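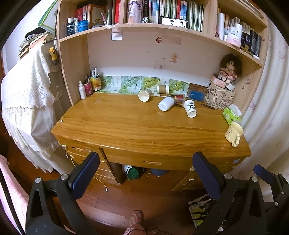 Every February the office supply people discover that we are all drowning in clutter, and every February they have a cure. This year's comes from Bondusix, and it's a desk reset plan that costs 270 dollars for a year of emails and a set of trays. I read the sample week so you don't have to. Day one says to remove every cup from your desk and "notice how your breathing changes." Well, a desk with a panda mug on its side, a couple of coffee cups and a crumpled snack packet wants a trash can and two minutes at the sink. I don't see where the breathing comes in.

The plan leans hard on a survey in which people with clear desks said they got more done. Said is the word I'd underline. People with clear desks also like telling surveys about their clear desks. Bondusix talked to 900 customers, all of whom had already bought the trays, and I'd want to hear from the ones who sent them back. 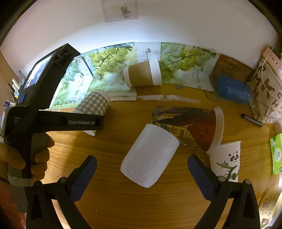

Then there's the rule of 5, meaning five things on the desk and no more. Does a stapler count the same as a lamp? The sample week doesn't say. Omari tried a similar scheme last June with matching bins, and by the end of summer the bins were in the supply closet, full of the stuff they were supposed to get rid of.

If you want trays, Idanier sells plain ones for 23 dollars and leaves your breathing alone. I'd wait on the rest until somebody outside the company has tested it.

Comments

deskbound_in_ohio: I bought the trays. They're fine. The emails went to spam by week two.

Plumtree: You're being hard on them. My clear desk does help me think.

rk77: Does Idanier still make the deep one?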